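KELTBRIDGE, May 11, 2022 – The old seed warehouse on Kjærgaard Lane will open its doors as Keltbridge's first tool and toy library in June, and anyone in the town or the villages around it can join!

Members will be able to borrow from a stock of 321 things on opening day, from hedge trimmers, wallpaper steamers and sewing machines to wooden train sets, stilts and a very heavy croquet set. Loans last 13 days, and most items can be renewed by phone or at the desk if no one else is waiting for them.

The library is run by the Tenel Trust, a local charity that started out mending bicycles in a garage and has been lending a handful of garden tools to its neighbours ever since. The list of people wanting to borrow the one good ladder got so long last summer that the trust began looking for a proper home.

"I have wanted this for years and I still can't quite believe we've got the keys," said Elínborg Kragh, who chairs the trust. "People buy a drill, put up two shelves and then it lives in a cupboard until they move house. We'd love them to come and use ours, and spend the money on the shelves!" 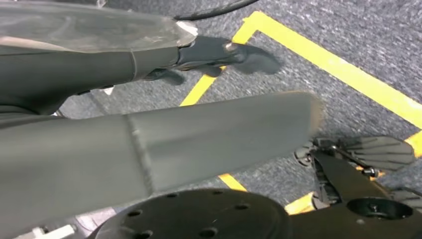
Joining costs £5 a year for a household, and there is no extra charge for borrowing toys. Power tools carry a small fee towards blades and servicing, which is shown on the label of each one. New members should bring something with their address on it, and children can have their own toy card once an adult in the family has signed up.

The upstairs room will be used for evening classes. The first four are already on the list: sharpening garden tools, basic sewing machine care, bleeding a radiator, and hanging a door (bring a friend, doors are awkward). Places are free to members, but they do need to be booked.

Oddur Vigfúsdóttir, the library's manager, has spent the spring testing donations and writing instruction cards in plain English.

"The carpet cleaner took me a whole afternoon to understand, so that card is a long one," Oddur said. "I've had such fun with the toys, though. There's a marble run that I keep having to check again, just to be sure it works."

The trust raised £1,000 towards the first year's insurance with a plant sale and a ceilidh at the Clinell Hall, and would like to thank everyone who baked, danced or carried trays of tomato seedlings across the car park in the rain.

Donations are still welcome before opening. The library is especially short of tile cutters, extension leads, jigsaws of both kinds, and outdoor games with all their pieces. It can't take petrol tools, car seats or anything with a damaged plug. Please ring the bell at the side door, as the front steps are being repaired.

**Notes to editors**

Elínborg Kragh and Oddur Vigfúsdóttir are both available for interview. Requests should be sent to the Tenel Trust, Kjærgaard Lane, Keltbridge.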